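Urkano Help > Planning and grasping > Long thin objects

Planner keeps picking the bottom item in a pile of utensils

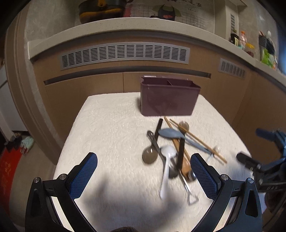
Does the Storkgate planner look at what's lying on top of an item before it decides to grab it?

Out of the box it goes by grasp score alone, so whatever has the cleanest contact wins, even if three other things are lying across it. You have to switch on the occlusion term yourself.

Posted by Silvana Furtado

OK so that first part is what support wrote back to me, and I did switch it on, and I'm still stuck! My task is spoons, chopsticks, spatula and so on out of a heap and into a two-compartment caddy. With the term on, the planner stops going for buried stuff, great, but now it sits there replanning forever. I left it over lunch and came back to 2637 plan attempts in the log and not one executed. Segmentation looks decent to me apart from the chopsticks, which it likes to merge with whatever they cross. I'm on the February build, default camera settings, towel under everything. What am I missing?

Guerra

It's the chopsticks. When two masks merge, the planner sees one giant object that's on top of AND underneath its neighbors, so you get a cycle in the ordering and nothing is ever free to pick. Been there. Two things fixed it for me:

Set the mask split angle down to 18. The default is way too forgiving for anything long and skinny that crosses something else.

Turn on cycle breaking in the planner config (it's off, no idea why). When it finds a loop it picks the highest point in the cloud and goes for that one first - not elegant, but the pile shifts a bit and the next plan usually comes out fine.

Also cap your replans. Mine gives up after 90 and backs the arm off so I get a fresh view.

Mikberg

just use a bigger gripper opening and grab two at once lol. worked for my pens

Silvana Furtado

Thanks Guerra, the split angle did most of it. I had cycle breaking in the wrong section of the file, so it was getting ignored without so much as a warning - somebody should really fix that parser. Now it runs, although the placing side is its own mess: it drops the spatula in handle up one time and handle down the next. I'll start a new thread for that once I've read through the pose constraints page again.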